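Let the Credits Roll 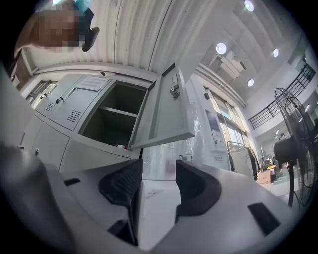 A gray metal locker cabinet with one compartment open.

I have a small, dull complaint about television, and I've been carrying it long enough that my family can tell from my breathing when it's coming.

I would like to see the end credits.

I don't want a special feature or a director's commentary. I want the show to finish, the music to come up, and the names of the people who made it to go past at a speed a human being can read. This was once the default setting of the entire medium. Now it takes the reflexes of a fighter pilot.

Last Wednesday I watched the final episode of Groen, which is a crime drama about a detective who is sad near water. I had been with it for three seasons. In the last shot the detective puts down the phone, looks at the gray sea, and breathes out. The picture goes black. I was, I'll admit, a bit moved. And before I'd had time to be moved in any useful way, the black shrank into a stamp in the corner of my screen, and the rest of the space filled up with a laughing couple on a zip line. Nuvix thought I might enjoy a dating show. It was going to start in five seconds, whether I enjoyed it or not.

So I lunged. The remote had gone where remotes go. By the time I'd dug it out from under my own leg, a host in a linen jacket was welcoming eight singles to an island, and Nuvix had marked me down as a person who watches that sort of thing. It has been suggesting islands to me ever since.

People who work in streaming will tell you there's a setting for this. There is. On Nuvix it's under Account, then Profiles, then Playback, and you can only get to it from a web browser, as though the television itself couldn't be trusted with the information. I turned autoplay off. This stopped the next show from starting. It did not stop the credits from shrinking. For that, you have to select the tiny window while it's still there and press OK, and on my set, a Fuvov, the OK button also brings up a menu asking whether I'd like to change the picture mode. I have now watched the closing titles of several dramas through a panel offering me Vivid.

I know what the other side says, because I'm married to it. Who reads them? Who on this earth sits there for the name of the second assistant accountant?

Well, hardly anyone, and I don't claim to. What I'm usually looking for is one particular thing. Who played the sister? I've seen her in something, and she was a nurse in it, or she was dead in it, and if I don't find out I'll be awake at one in the morning running through hospital shows. The old credits answered this in a few seconds. Cast in order of appearance, there she is, good night.

The new way is that I pick up my phone and type in the name of the show and the word "sister." And what I get is a page. You know the page. It wants to tell me whether the actress is married. It wants to tell me how tall she is, and what she might be worth, and it has put these under headings shaped like questions, so that it can ask itself whether she has a boyfriend and then answer, four paragraphs later, that it hasn't been able to find out. Her actual work is in there somewhere, usually squeezed between her star sign and her dog. The page says she is best known for her role in a series, and half the time it's a different series with the same title.

I don't blame the people who write those pages. They're filling a hole, and the hole was dug by the streaming services. If you take away the list of who did what, folks will go looking for it, and whoever is standing there with the fastest-loading page and the most ads gets to be the record. I only notice that the old record was made by people who had been in the building. The new one was made by someone who has to turn out a lot of these before lunch and has, I suspect, never seen the show.

The credits used to be a kind of furniture for the feelings, too. I don't know how else to put it. A good ending needs somewhere to sit down. When I was a kid we had one television, and when a film finished my father would stay in his chair through the whole crawl, down to the copyright notice, and you weren't supposed to talk yet. He wasn't reading. He was a plumber and he had no interest in who held the boom. He was just letting the thing be over. Then he'd slap his knees and say "Well," and that was the review.

Try that today. Try having one thought about the sad detective with a zip line going past your head.

The case for shrinking them is, I gather, that we've asked for it. Somewhere there's a chart showing that viewers leave during the credits, and that if you show them something else they stay. I'm sure the chart is right. I'd point out that people also leave restaurants after dessert, and so far no waiter has met me at the coat rack with a fresh plate of spaghetti. Leaving is what you do when you've finished. It may even be a sign that the meal was fine.

And I'd be more impressed by all this respect for my time if the same companies weren't so relaxed about it everywhere else. Sendau, the big costume thing with the harbor and the cousins, had an opener that ran 103 minutes. Nobody in charge felt the need to shrink any of that. There was a banquet in it that I believe is still going on. But the 35 seconds at the end with the costume department's names in it, that was the part my busy life couldn't possibly accommodate. I'd have taken it the other way around. The clothes were the best thing in it.

According to the magazine in my dentist's waiting room, 430 people worked on Sendau. Some of them dyed wool by hand for a winter to get the cousins the right sort of brown. I can't judge wool. But I think if you spend a winter on somebody's brown, your mother should be able to sit on her couch and see your name go by without having to win a race against a dating show. She'd probably like to take a picture of it. She should get a fair shot at taking the picture.

I'll grant that credits have gotten long. A film I liked last December had a list at the end that went on for so many pages I started to wonder if I was on it. There were drivers for the drivers. There were babies born during production, who had presumably not done much lifting. I can see how a person facing that at 11 at night might want a way out. Fine, give them one. Put a button in the corner, in the nice gray lettering you use for everything, and let it say "Next." People who want the island can press it. We've had the technology for pressing things for some time.

What gets me is which of us has to do the work. If I do nothing, if I just sit there like my father, with my hands on my knees, the machine takes that as a yes. Sitting still used to mean you were watching. At my house it's now a form of shopping.

My wife's position is that I'm 60 and have begun to turn into the man at the hardware store who wants to discuss the screws. She may be right. She also pointed out that I once talked over the entire closing titles of a film she loved, in order to explain to her how important it was to watch them. I don't think that weakens the argument, though I can see that it didn't help it on the night.

There are still a few holdouts. The public channel here lets them run, mainly, I think, for lack of anything to put in their place. The old movie theater downtown lets them run as well, with the lights half up and a kid in the aisle pushing a broom in a pointed manner. I went a couple of weeks ago and stayed to the finish. There was one other man, a few rows ahead, and we both sat there through the caterers and the songs and the thanks to the county roads department. He got up when the curtain closed and found his hat, and on the way out he held the door for me and asked if I'd caught who played the bank manager.

I had. I told him. He'd thought it was the other one, from the submarine show.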